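Print this page | E-mail to a friend

We use cookies to remember your settings. By staying on this site you accept them. OK

Workshop Tips: Sleeves, Carpets and Other Things That Stop a Robot Hand

22 January 2020

Last August the hand on our floor unit quit closing. The first diagnosis, from the Paucar support line, was software. It usually is, according to Paucar. We reloaded everything, lost an afternoon, and the hand still stopped halfway with a fault number that the manual defines as "general." Then Bindu Subramaniam rolled the sleeve back and found a fold of cloth chewed into the linkage of the second finger.

I have been suspicious of fabric covers ever since. They are sold as protection. They do keep dust and crumbs out of the wrist, I'll give them that. They also hide every screw that works loose, and they give the joints something soft to eat. If you keep one of these machines in a shop, an office or a big kitchen, these are the habits I would trust over anything printed on the box.

Before you touch the hand

Hit the stop, then pull the plug or the battery. A stop button that has never failed you has only never failed you so far. Arms can sag when the power goes, so have something under them, and keep your own fingers out of the gap between the sleeve and the wrist.

Sleeves

Pull the cuff back past the first moving joint and hold it there with a flat elastic band. Safety pins are a terrible idea. Tape is fine for a day and leaves glue for a year. If the cloth has gone shiny or thin in one spot, look at what is underneath that spot.

Wash sleeves cold and air dry them. The dryer shrinks the cuff, and a tight cuff rides up and bunches. The Giltard replacement we bought came out almost a full size smaller.

Fingertips

Rubber pads pick up carpet fluff and then they slip. Wipe them with a damp cloth. I was told to use alcohol and did, and the pads went chalky. Maybe that was a coincidence – I have gone back to water.

With the power off, look into the slots in the metal part of each finger. A soft paintbrush gets lint out. Canned air mostly drives it further in.

Floors and edges

A hand carried low will find every edge in the building. Floor strips, the bottom rail of a glass panel, cords. Our unit's log shows 3938 hand cycles before the jam and no warning of any kind, so don't count on the log. Walk the route yourself and move what can be moved. Mark glass at knee height as well as eye height. Robots that "see" glass in the brochure have a way of not seeing it on a Monday.

Stand clear of the side the arm swings toward. Closed shoes, no lanyards.

When to stop fixing it yourself

If a finger won't move by hand with the power off, leave it alone. Forcing it cost us 500 dollars for a tendon set and 40 more for shipping.

Four fingers hanging over gray striped carpet, with black cloth above them, both times:

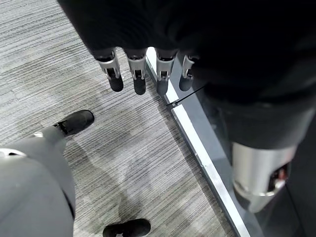
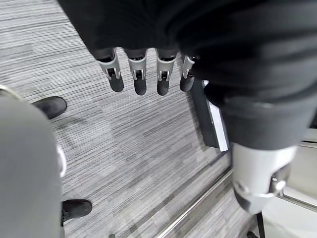
Arnulfo Cuadros wrote in to disagree about the elastic bands. His cut into the cloth within 2 weeks, and he now sews a drawstring into the cuff and tucks the ends inside. He also thinks I am too hard on canned air, provided the can is held upright and the finger is pointing down so the lint has somewhere to go. I remain unconvinced about the air. The drawstring I will try.

Sign up for the Workitley newsletter: one e-mail a month, unsubscribe any time.

Contact | Copyright Workitley | Back to top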